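Which Chores Can You Hand to a Machine Yet?
Workshop and Home Tips
Updated May 8, 2024

Readers write in to ask whether it is worth waiting for a robot before they reorganize the laundry room or the garage. For most jobs the answer is no. A few are ready now, and you can plan around them.

Floors

Robot vacuums do well on hard floors and low rugs. Pick up cords and socks first. Lift chair legs onto the table once a week or the same rings of dust will stay under them. Our Fliltero gets stuck on the bathroom threshold, so we shut that door and sweep the room by hand. It takes 5 minutes.

Empty the bin after every run. Cut hair off the brush roll with a seam ripper, working along the groove.

Windows and gutters

Skip the window crawlers unless your panes are large and flat. Kirsten Kvaran tried one on her sunroom in Prumwood and still had to do the corners with a rag and vinegar water. A squeegee on a pole was faster. Gutter machines work on dry leaves only.

Laundry

Washing and drying have been automatic for decades. Folding has not. Machines that fold shirts want each one clipped in place by a person, and by then you could have folded it yourself. Towels are easier than shirts, and fitted sheets are still beyond anything you can buy.

Dishes

Nothing sold for homes will load a dishwasher. You can save time by sorting as you clear: plates in one stack, flatware in a tub of soapy water. Run the garbage disposal before you start the cycle if the two share a drain.

Shop-floor jobs

Shops are further along than kitchens. A cutting machine or a drill with a stop will repeat the same part all day. Aksel Thoroddsen runs a small frame shop and has a Damgaard saw that feeds and cuts molding to length. He paid for it with one order of 98 frames in April. He still sands, glues and checks every corner himself.

Picking things up and turning them over is the hard part. Flat boards are a fair test. They have thin edges, they slide when pushed, and they are wide enough that one hand is awkward. Two arms can share the work if both get hold of the board at the same time. 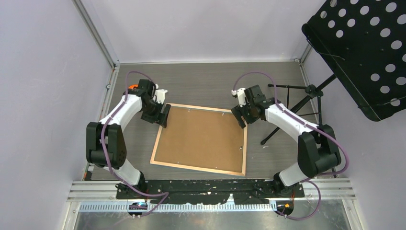
Two arms, one framed cork board, with a gripper near each upper corner.

If you are thinking about an arm for your own bench, get these things settled first:

Fix the base to something that does not flex. A folding table is no good.
Give the work a set place and mark it with tape.
Tie cables back with enough slack for the full reach of every joint.
Keep loose hardware off the floor of the work area.
Know where the power switch is and keep the path to it clear.

Hanging the board is still your job. For a framed cork board on drywall, use two screws at least 16 inches apart, into studs if you can find them. Check level across the top of the frame. Stick felt dots on the lower corners so it sits off the paint.

For glue-ups we use Lestus clamps and a scrap of wax paper under each joint. Wipe squeeze-out with a damp cloth before it skins over. Keep the shop near 70 degrees while the glue sets.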